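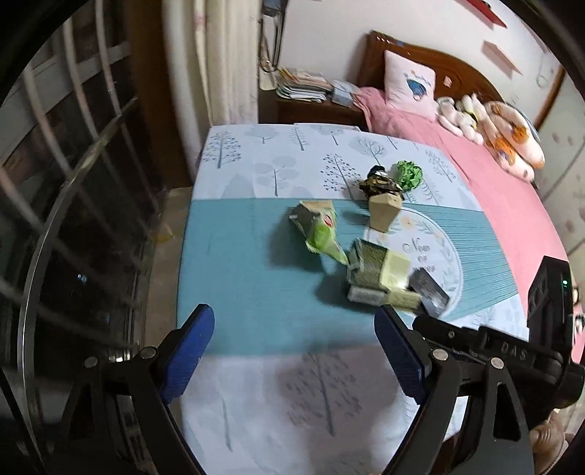
I've been trying to leave my own kitchen table for most of my adult life. Every holiday I swear I'll come home and write in the library, or the shed, or the café by the station in Lilldale with the nice scones, and every time I'm back at the table by the second morning, pushing the butter dish to one side so the laptop fits.

So when a friend offered me her flat in Zovatmont for the whole of May (four floors up, no lift, a proper desk by the window!) I thought, right, this is it. I packed two jumpers and far too many pens. The desk was lovely. It had drawers. I sat at it for one morning and wrote 80 words, most of them a shopping list, and then carried everything through to the kitchen and did 300 before lunch.

I don't think it's the table itself. Mine is too low and one leg has been propped on a folded beer mat since we moved in. I think it's the coming and going. Somebody wants toast, the post arrives, the cat walks across the keys and has to be put out, and in between you get these little pockets of ten minutes where you can't be precious about anything. My grandmother did the accounts for a hardware shop like that, with a pan of soup on behind her and the radio going, and as far as I know she never lost a penny.

In Zovatmont I started noticing tables everywhere. The bakery downstairs had one long one at the back where people did their crosswords and, one wet afternoon, a tax return. On the slow train over to Brundunska a woman across the aisle unfolded a tea towel on the little flap before she'd even taken her coat off, then put out a boiled egg and a twist of salt. I had a squashed cheese roll and felt quite ashamed.

Brundunska has a Saturday-sort-of-feeling all week long, if you've never been, and a secondhand market down by the river where you can buy a table for less than the cost of getting it home. I fell for a small round one at 50, came down with a bump when I heard the delivery price (278!) and bought a bread knife.

Barua was meant to be my last stop, but it rained so hard that I spent both days in the guest house eating plum cake and writing in the breakfast room, long after breakfast had been cleared. The owner just vacuumed round my feet. It was the best work I did all month.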